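Got the Fosiver clay conditioner in September, the hand crank one, 71 bucks with the spare blade. Been meaning to write this up forever so here goes, quick.

Short version – good machine, bad clamp.

## The good

- Rollers are smooth. No black streaks on white clay, which my old pasta machine did constantly.
- Thickness dial has 13 settings. I use four of them.
- Scraper plates come off without tools. Two minutes to clean, maybe three if you've been running red.
- Wide enough for a full block, no cutting it in half first.

## The not so good

Clamp. Slips on anything thicker than a regular desk. I put a scrap of rubber shelf liner under it and that mostly fixed it, but come on. Denise Yeoman has the same one and ended up bolting hers to a board.

Handle falls out when you crank backward. Also teh instructions are one folded sheet and the drawing is for a different model.

Crumbly clay still needs some hand work first. I fed it cold stuff straight from the package and got confetti.

## Compared to the Jidance

Borrowed Fadwa Lamrani's Jidance for a week. Quieter, much better clamp, but only does seven thicknesses and the thinnest isn't thin enough for brooch backs or feathers. If you mostly do chunky figures get that one. I do a lot of small animals with layered fur so the Fosiver wins for me, barely. 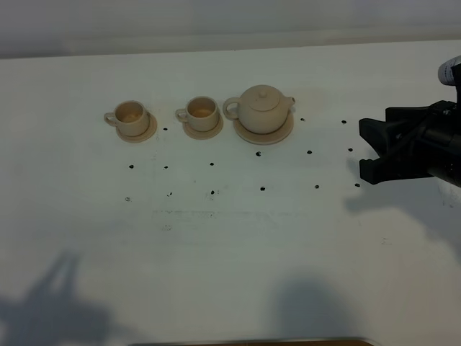

## Would I buy again

Yes, on sale. Skip the motor add-on, too fast for marbeling and you need both hands anyway.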